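Re: [nalthorpe-bench] Coasters – insert seating and clear discs

On Wednesday, Satish Rathore wrote:
> The Dusier coasters came in. Each has a recess with a mesh insert, and
> the clear discs were packed separately. Do the discs go under the mesh
> or on top? The Nigam sheet only gives part numbers. Also, is anyone
> gluing them? I have 17 to put together before the July open house.

Satish,

On top. The mesh goes in first and the disc sits over it. I leave them unglued so the mesh can come out for cleaning. If you do want them fixed, use 2 small dots of clear silicone at the rim and keep it off the weave, where it wicks and shows as a gray patch.

Check each recess before fitting. Mine had some fuzz left in the corner of the cut, enough to hold a disc up on one side. A few turns with 200 grit on a dowel took care of it. Blow the dust out afterwards or it ends up under the disc.

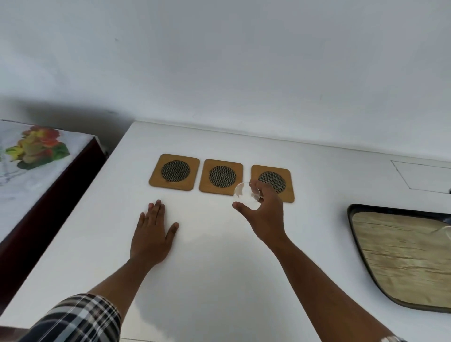
Clear disc in hand, three coasters with mesh inserts in a row.

Hold the discs by the rim. Prints on the underside are hard to see until the disc is over the black mesh, and then they are all you see. I wipe both faces with a dry microfiber cloth – no alcohol until you know whether yours are glass or acrylic. The Jetora listing says either, depending on batch.

If a disc rocks after fitting, lift it and turn the mesh 90 degrees before sanding anything else. Two of mine only needed that.

What diameter are you measuring on the recess?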